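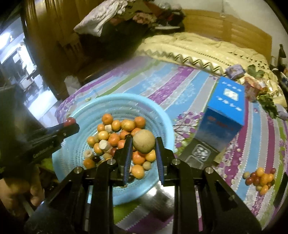
I've been through more fruit baskets than I want to admit. Wire ones that leave dents in the peaches, a gorgeous ceramic bowl that weighed as much as my toddler nephew, and a woven thing from a craft fair that grew fuzz on the inside. So when my sister-in-law Hema Kulkarni told me to quit being fancy and buy a plain plastic basket, I rolled my eyes and then I did exactly what she said. I've had the Nedura round basket (the big one, light blue) since February and I have opinions!

First off, the size. I went for the large because our house goes through fruit like you wouldn't believe, and I'm glad I did. It's wide, it's round, and you can pile in all sorts at once – big oranges, little oranges, the odd yellow one, grapes if you must – and still get your hand in there and move things around. I used to have a bowl where everything sat in a pointy heap, and you'd take one orange and three more would roll off the counter and under the stove. Hasn't happened with this one yet. The walls are high enough to keep everybody in.

The holes are the real reason to buy it. They go all the way around the sides, so the fruit gets air, and I can carry the whole basket to the sink, run the faucet over it, give it a shake and leave it on a dish towel for a bit. With the ceramic bowl I had to wash everything in a colander and then move it over, and of course I never did, I just wiped things on my shirt. My mother would be horrified. Anyway, one basket, two jobs, less washing up.

I also like the rim a lot. It's thick and smooth and it doesn't dig into your fingers when the thing is loaded. My old Ludport colander had a skinny sharp edge (plus one of those seams where they pop it out of the mold, you know the kind) and I'd end up carrying it hugged against my stomach like a baby. The Nedura you can grab one-handed if it's half full. Full to the top I'd use both, it does flex a little.

Now the not so great stuff. The walls have ridges, and ridges plus holes equals gunk if you let something go soft in there. I lost a plum at the bottom for a week. I won't go into detail, but it took an old toothbrush and a good long soak in the sink, and I was picking bits out of the holes with a toothpick while my coffee got cold. If you empty it out every few days you'll be fine. I don't always empty it out every few days.

It's also not a drip-free situation. If you rinse your fruit and put the basket straight back on a wood table you will get a ring. Ask me how I know! I keep a dinner plate under mine now. It would've been nice if Nedura had thrown in a saucer or a tray, and I did look for one on their site, but they only sell lids, and I don't want a lid on my fruit.

Color is going to be a personal thing. Hema has hers in white and says the blue looks like a beach toy. I love it. Orange fruit against that pale blue just looks cheerful, and I get a little lift when I walk into the kitchen in the morning, even if all that's left in there is one sad lemon.

One tip if you mix big and small fruit in the same basket: put the heavy round ones in first and the grapes and little guys on top, or the small ones end up squashed at the bottom. And please don't leave cut pieces in with the whole fruit overnight. Cut stuff goes in the basket when people are going to eat it right then, and what's left goes in the fridge in a container. I use the Thampi boxes for that, which I reviewed back when I had the old kitchen.

A reader, Muireann Ó Conaill, asked me by email if it's dishwasher safe. The label on mine said top rack only. It's too big for my top rack! So I wash it by hand with warm water and whatever dish soap is out, and the plastic still looks nice, no cloudy patches or stains, even after a whole summer of cherries.

Would I buy it again? Yep. I'm thinking about getting the small one to keep next to it for garlic and onions, which are currently living in a paper bag on top of the microwave. If anybody has the small one, let me know in the comments whether a full bag of onions fits, the store listing doesn't say.

Posted August 2, 2019 in Kitchen Stuff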